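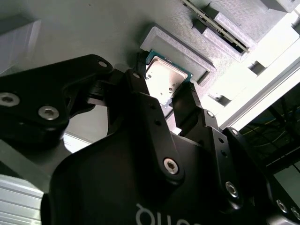
Hold it by the edges, and other rules I've come to love

I've been rewriting our handling rules for the processor job this August, and I'm enjoying it far more than anyone should enjoy a rules document! The old sheet was a page that Ruairi Pollock typed up when we started, and it had one line on gripping: "be careful". So I began there.

Rule one now says that the fingers close on the two opposite edges of the chip and never touch the metal top or the contacts underneath. It's what you'd tell a person building their first PC, and I love that it carries straight over. The chip stays square to the jaws, and if it's tilted when it comes up, the arm puts it back and starts again. No nudging it straight against the rim of the pocket - I used to allow that, and Ching-wen Mak talked me out of it over a very long lunch.

Rule two is about the pocket. Stop just short of it, check the corners line up, then go in slowly and let go only once the chip is down. We allow 2 tries. After that a human looks at it, and whoever looks writes down what they saw before touching anything (this is the bit people forget, me included).

Then there's the memory. The module stands in its slotted holder near the chip fixture, gold contacts and all, so the path for the processor has to keep clear of it. I've made that a rule of its own, because "watch out for the other parts" was never going to help anybody at nine in the evening.

We also check the finger bolts every 300 cycles. Pao-chu Hsu thinks that's too often and she may well be right, but it takes a minute and I find it oddly soothing. The log stood at 1653 when I left last night, so the next check is at 1800.

Still to write: what to do when the lighting changes, and who gets to edit the sheet. If you've got a good rule for either, pop it in the comments - I read them all.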